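Chapter 7
Small Things on Shared Tables

Before you read
Think of a table you share with other people at work or school. What is on it right now that has no owner? What would happen if you took it away?

Key terms: shared surface, resident item, passing item, clear-desk rule, claim

Most advice about shared rooms starts from a belief that has hardly ever been tested: that a bare table is a working table. The belief shows up in office manuals and in the notices taped beside the door. It is usually stated as if it were obvious. This chapter treats it as a claim like any other and asks what supports it.

The answer, at least for meeting rooms, is not much. The best-known case taught under this heading is the Calen office study, in which 26 meeting rooms were put under a clear-desk rule for 8 weeks. The report says that the rooms "felt more productive." It doesn't say who felt this, or what they were doing at the time. When Efraín Tamayo went back over the booking records, he found that meetings in those rooms had started late as often as before. People were leaving the room to look for adapters, pens and paper, all of which had been put away in a cabinet down the hall.

That result should make us careful in both directions. It doesn't show that clutter is good. It shows that somebody moved the useful things along with the useless ones, which is what tends to happen when a rule speaks only of surfaces and never of objects.

7.1 Resident items and passing items

A resident item belongs to the table. It is there because the people who use the room need it often, and it would be missed. A passing item came in with a person and should leave with one. The difference sounds simple. In practice it can't be read off the object. A paper bag with handles may be somebody's shopping, or it may be where the room's spare supplies have been kept since March. A small pink box may be a gift or a piece of equipment.

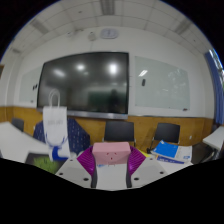 Yeison Alvarado objects that the whole distinction falls apart after one afternoon, since every resident item was a passing item once, and the only thing that changed is that people stopped noticing it. Call it a resident if you like, he writes, but all you have done is give the junk a nicer name.

The objection is a fair one, and readers should keep it in mind through the rest of the chapter. It is true that many objects become residents by neglect. A free mouse pad arrives from a supplier, is put down for a minute, and is still there a year later. But Alvarado's point only tells us how an object got its place. It says nothing about whether the place is now earned. An extension cord left behind by accident can become the most used thing in the room.

A better test is to ask what people reach for. In the Lolline survey, staff in 4 buildings wrote down each object they picked up during a meeting, along with each one they pushed aside. Most objects turned up on neither list. The survey's authors took this as proof that the objects weren't needed. We don't think it proves that. A fire extinguisher would turn up on neither list as well — and few people would argue for taking it off the wall.

7.2 The trouble with containers

The usual next step is to buy a tray. Desk trays, caddies and lidded boxes are sold on the promise that things kept together will be found together. The Pagano caddy, a standard example in courses on office layout, has more than 80 pages of setup guidance, and very little of it deals with what happens once the caddy is full. Small items cause the most trouble. A plug adapter is light and easy to pocket, and it looks like nothing in particular from across a room. Put it in a deep tray and it sinks under the markers and the tape. 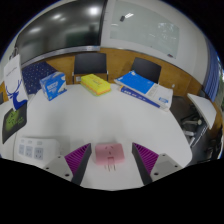 Grouping by kind is the rule most students bring to this chapter, and it deserves the same doubt as the others. Under that rule the pens go with the pens, and anything electrical goes in one box. Grouping by use cuts across these lines. A pink plug adapter lying on the table close to a strip of sockets is already near a likely place for it, whatever the label on the drawer says. Sticky notes and a notebook are both paper goods, but they may be wanted by different people at different points in a meeting. The Janel layout guide calls this "keeping things where the hand goes," and then, a few pages later, tells readers to sort everything by category. The guide doesn't seem to see a conflict.

The sections that follow look at three rooms before and after a change of rule. In each case, read the inventory first and the manager's comments second. The comments are sincere, but they were written by the people who chose the rule, and they should be weighed accordingly.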